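Patley robotics club, week 4

I said last month I would write these up as we went along and then didn't, so this covers March in one go. For anyone new, I help out at the evening robotics club at Patley. Our project for this term is getting an arm to do a bit of table cleaning, which means first collecting a lot of recordings of people doing it properly.

The plan came out of the Hundcombe open day, where most of the student teams had picked sorting blocks. We wanted something with a cloth in it, as cloth is hard and we have until summer. So the task is: pick up the bottle, spray, put the bottle down, wipe, fold the cloth roughly and leave it. A full run takes about 40 seconds if you don't fumble the trigger.

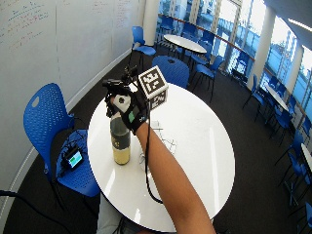
We had a long argument over how many runs we need. One of the older students wants 3000, on the grounds that a paper he read used more than that. I think we'll be lucky to get a third of it by the end of term. At the moment we have 210 that are any use. The first batch had to go, as the clocks on two of the recordings didn't agree and we had no way to line them up afterwards. We now do a sharp tap on the table at the start of every run, and whoever is on the laptop checks that it shows up in both before we carry on. It's slow but we haven't lost a batch since.

The other job this month was the naming of files. We had "test", "test2", "final test" and so on. They are now named by task, person and run number, and there is a sheet that says who did what. It was a dull evening's work and I'd do it first if we started again.

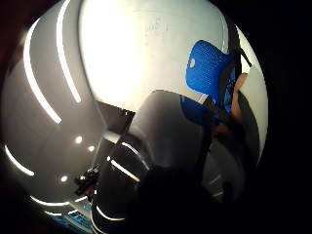

Sakivetti is the software a couple of the students have been writing to play everything back side by side. It opens the recordings now and you can step through them, but it falls over if one of them is missing the last few seconds. They know about that. The next thing they want is a way to mark where the spraying stops and the wiping starts, which at present we do by writing times down on paper.

We've also agreed some rules about how to do the wipe. Left to themselves people go in circles, or back and forth, or just at the bit they can reach. It's back and forth from now on, starting at the far side. I'm told we ought to want the variety, and perhaps we will later on, but I'd like to see the arm manage one way of doing it first.
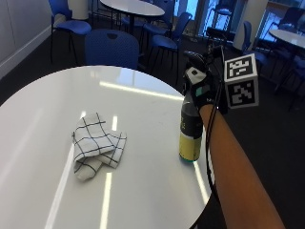

Patley Robotics Notes, no. 4

Things still to do. The training machine, which we call Reuter after a label left on the case, needs a bigger disk before we copy anything else on to it. The cloth folding needs its own set of runs, starting from different heaps. Somebody has to bring a second check cloth in case the first one goes missing.

If you're coming to the next session, short sleeves are easier, and please read the sheet before you start a run. We begin at half past six and I need to lock up by nine.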